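The Long, Happy Life of the Eggplant

By Marlies Rüegg

My grandmother salted her eggplants on newspaper, in the hallway, because the kitchen was too small and the balcony belonged to the cat. I grew up thinking everyone had to step over supper on the way to the bathroom. I also grew up thinking I disliked eggplant, and I would like to use the next page or two to make up for that, because I have spent most of this year cooking it, growing it and talking about it with anyone who will stand still.

It is such an odd thing to eat! Raw, it is squeaky and a little bitter. Half cooked, it is a wet sponge. Then you leave it in the heat ten minutes longer than seems wise and it collapses into something silky and smoky that tastes richer than it has any right to. Botanists will tell you it is a berry, and a cousin of the tomato and the potato. People were growing it in Asia many centuries before it reached most European kitchens, and the first ones English speakers knew were small and white, hence the name.
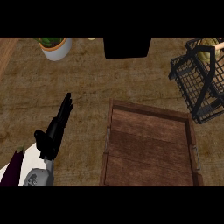 Eusebio Olmedo has cooked at Brusia for 12 years, and there has been an eggplant dish on the menu for every one of them. When I asked him what people get wrong at home he put down his knife and laughed. "They are scared of it," he said. "They take it out when it looks pretty. You want it to look terrible."

His method for charring one is simple enough to do tonight. Prick the skin a few times with a fork, set the whole eggplant straight over a gas flame or under a very hot broiler, and turn it when you remember. It needs 30 minutes under the broiler at home, sometimes more if it's a fat one. The skin should go black and papery and the stem end should give when you press it. Let it drain in a colander before you do anything else with it, then scoop out the flesh and chop it by hand. He won't use a blender (too smooth, he says, like baby food). Lemon, garlic, salt, good oil. I ate a bowl of it standing up next to his sink and then asked for bread so I could finish the edges.

What about the salting? I asked everyone, and got a different answer each time. Modern varieties have had a lot of the bitterness bred out of them, so for roasting I've stopped. For frying I still do it, because salted slices drink less oil and hold together better in the pan. Eusebio salts for frying too. His sister, who taught him, salts everything and thinks the pair of us are lazy.

Growing your own

I came to the growing side through Themba Fourie and Tumelo Pretorius, who run a small plant nursery called Fodotov and raise 33 kinds of eggplant between them. Long skinny lavender ones, round striped ones, green ones the size of a golf ball. Their favorite is a dark, heavy one they sell under the name Zulu, and after eating it grilled with nothing but salt I bought three plants on the spot.

Eggplants love warmth more than almost anything else you might put in a vegetable bed. "Give it a tomato's summer and then some," Themba told me. Mine went outside in May, after a week of being carried in and out each day like spoiled pets, and they sulked until the nights warmed up. Then they took off. The flowers alone are worth the trouble, soft purple stars with a bright yellow middle, hanging face down so you have to crouch to see them properly.

A big pot works very well if you have no garden. Tumelo likes a deep one with good drainage, one plant to a pot, a stake put in early, and a steady hand with the watering can. She pinches off the first flower to get a bushier plant. I couldn't bring myself to do it and still had more fruit than I could carry up the stairs. 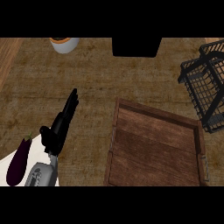 When to pick

Earlier than you think. The skin should be shiny and tight, and a gentle push with your thumb should spring back. Once the shine goes dull the seeds inside have started to turn brown and hard, and the flesh gets bitter along with them. Use pruners on the stem, which is tougher than it looks and often prickly around the cap.

Then cook it soon. Eggplants don't care for the fridge, and a couple of days on a cool shelf suits them better. If you have too many, char the lot and freeze the flesh in flat bags. I have six in there now, and there's a pan of fried slices draining on the counter as I write this. On newspaper, in the hallway.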